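About Dremorix

We write the software between what a gripper sees and what a robot does next.

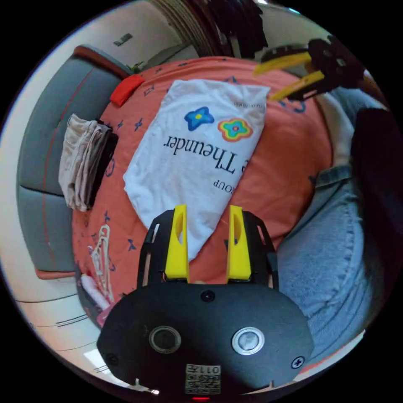

A white T-shirt on an orange bedspread, with two hand-held grippers at work.

Dremorix started in Breltesville with four people and one long table, and a shared feeling that laundry deserved better software. Cloth folds over itself and hides its own corners – a lovely problem, if you have the patience for it!

Our perception package, Huanca, finds sleeves, hems and collars in wide-angle video, even when a shirt is upside down. Wastach is the planner, and it takes two-handed demonstrations and works out paths both arms can share. We train on clips of 64 or 128 steps, mostly from ordinary bedrooms, with all the prints and patterns people really own.

Aisling Egan leads the tooling group, and her replay viewer is still the first thing we open every morning (usually before the coffee is ready). We're always glad to hear from people who like cloth, code or both – do write to us.

Filed under: Company, Robot Software

Comments

marlo_k: Does Huanca handle towels yet?

Dremorix team: It does, as of July! Fitted sheets are still a struggle.

pjt: Love the replay viewer.

Recent posts
Planning for two arms
Our first 100 shirts
Finding a collar in a wrinkled pile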